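Print this page | E-mail this article
June – Uldis Uibo

4.2 What the demonstrations do and do not show

Much of the appeal of teaching by remote control rests on a claim that is rarely tested: that a person who can finish a task through the arm has also shown the arm how to do it. We doubted this before we began, and the block-pushing trials have not changed our minds.

The task is plain on purpose. An operator steers an arm that ends in a single rod and pushes small blocks across a wooden board. There are no fingers, so every error has to be fixed by more pushing. We recorded 915 demonstrations with the Clutix control software and trained the Idach policy on all of them. The operators were told which colors belonged together and where the groups should go. They were not told what order to work in, and we now think this was a mistake.

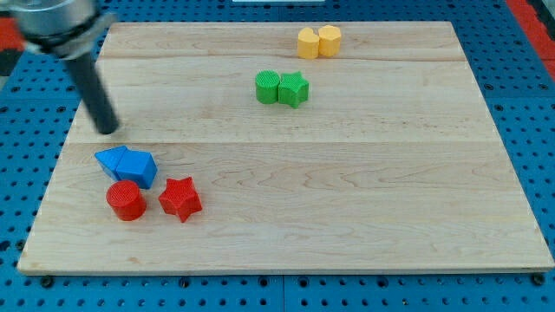
Figure 5. Work board during the pushing task. Same-color blocks lie in pairs, with the rod over the board near the blue pair.

An arrangement like the one in Figure 5 looks like a clear goal, and a reader may be tempted to take it as proof that the method works. It is weaker evidence than that. A star and a cylinder that touch can be brought together in many ways, and a still picture favors none of them. Our operators differed widely. One liked long, straight pushes. Another used short taps and went back to the same block again and again. The policy learned a blend of the two and inherited the hesitation of both – it often stopped just short of contact and drifted sideways.

Earlier work on the Segura arm blamed this kind of stall on too little data and suggested 3000 demonstrations as a fair minimum. We are not convinced. When we kept only the sessions of our 2 most consistent operators, which removed almost half of the recordings, the stalls became less common. Adding the rest back made them worse. More data of the same mixed kind would, we suspect, buy very little.

Hand guiding is sometimes offered as the cure. In our Loninex trials, where the operator held the arm directly, the paths were smoother, but the operator's hand kept blocking the overhead view at the moment of contact. We left those recordings out of training, so we can say nothing firm about whether they would have helped. Nor can we rule out that our scoring rule, which counts any touching pair as a success, flatters both methods. Section 5 repeats the comparison with a stricter rule.

Contact the author | Copyright, all rights reserved | Back to top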